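# Quiénes somos

En Mirkska leemos novela romántica con suspense, y la leemos mucho, a deshora y con la cena enfriándose. Somos una editorial pequeña que traduce al español historias de amor con un secreto dentro: herencias raras, pueblos costeros donde todos callan algo, vecinos que no son quienes dicen ser.

Empezamos un mes de febrero con una sola novela, *La casa de Lockyer*, y una tirada de 700 ejemplares que guardábamos en el pasillo de Nuria Mekonnen. ¡Se agotó! Desde entonces hemos publicado 30 títulos, y todavía nos ponemos nerviosas cada vez que llega una caja de la imprenta.

Lăcrămioara Pop elige los manuscritos (lee hasta en el tranvía) y Muthu Salian se encarga de las traducciones del inglés, incluida la serie *Latstead*, que ya va por la cuarta entrega y tiene a medio equipo discutiendo sobre el médico del faro. Las cubiertas las dibujamos en casa.

También tenemos un club de lectura por correo, con más de 137 socios. Cada trimestre enviamos una novela, una carta de la traductora y el primer capítulo de la siguiente. 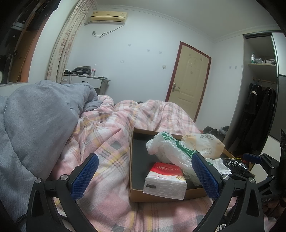 Lenuța Dinu nos escribió que había adivinado al culpable de *Furketti* en la página doce, que siguió leyendo solo por el beso y que, por favor, la próxima vez lo pongamos más difícil. Le hemos pasado la carta al autor, Vasilică Bratu, que ya está con la segunda parte.

Si tienes una novela terminada, mándanosla entera. Contestamos siempre.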